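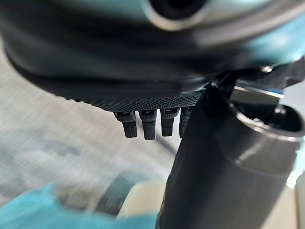

Kiltside Repair Room: Plastic Housings and Small Parts

Tuesday, July 21, 2020

The repair room at Kiltside takes in household items with plastic shells: fans, heaters, radios, lamps, kitchen machines and a fair number of things that arrived without a label. This gallery covers the housings bench and the shelves behind it. We moved everything over from the old unit on Pollstead Road in April and have been sorting it since.

There are 448 entries on the current shelf list. Most are single parts. A few are complete items waiting on a screw or a switch.

The housings bench
Work starts at the left end and moves right. The left end is for taking things apart, and the right end is for anything ready to close up. The middle tends to fill with whatever is waiting for glue.

Shells, dark colors
Black and gray plastic shows dust and fingerprints more than you would expect. We wipe these with a damp cloth and a little dish soap, then a dry cloth. Window cleaner left a haze on two of them and we stopped using it.

Shells, bright colors
Blues, greens and reds go on the upper shelf, away from the window. The reds fade first. One fan cover from the Pollstead days is a full shade lighter on the side that faced the glass.

Grip bands and textured edges
Raised patterns hold grease. A soft toothbrush works well on them if you brush along the pattern first and then across it. Wire brushes are kept in the other room for a reason — they flatten the points.

Clips and tabs
The parts most likely to break. When a shell won't open, look for a second row of clips before pulling harder. We warm stiff plastic with a hair dryer on low and give it a minute before trying again.

Broken tab tray
Broken pieces are kept with the item number written on tape. If the break is clean, the piece can often go back on. If the end is missing, we cut a new one from scrap of the same thickness and file it to fit.

Vents and round openings
Dust sits behind the rim more than in the opening itself. A narrow paintbrush gets most of it. For the rest we use a cotton swab, changed often.

Screws, sorted
Small jars, one size to a jar. The long thin ones from the Ikis heaters have their own jar now. They look the same as the ones next to them but the thread is finer, and they strip the hole if you mix them up.

The Laing cabinet
Sixty-seven drawers, bought secondhand from the Laing hardware store when it closed. Three drawers stick in damp weather. The labels on the bottom two rows are still the store's, so the drawer marked "hinges" holds rubber feet.

Rubber feet
Mostly black, some clear. Old ones go hard and leave marks on a counter. We replace all four at once so the item sits level.

Cords and strain reliefs
Any cord with a cut or a stiff spot comes off and goes in the scrap bin. The collars where the cord enters the shell are saved if they are still soft.

Item 2955
A table fan that has been here longer than the shelf numbers. The front grille is good and the base is good. It needs a rear shell, and we have tried 55 of them against it without a match. If you have one with a center post and a notch on the lower left, please bring it in.

Closing up
Shells go back together on a folded towel. Start all the screws by hand, then tighten them a little at a time, corner to corner. Stop when they feel snug.

Finished shelf
Items here have been cleaned, closed and tested, and have a green tag. Pickup is at the side door. Please bring your paper slip — the tag has only the item number on it.

More from Kiltside: Lamps and Shades | Wooden Chairs | The Move from Pollstead Road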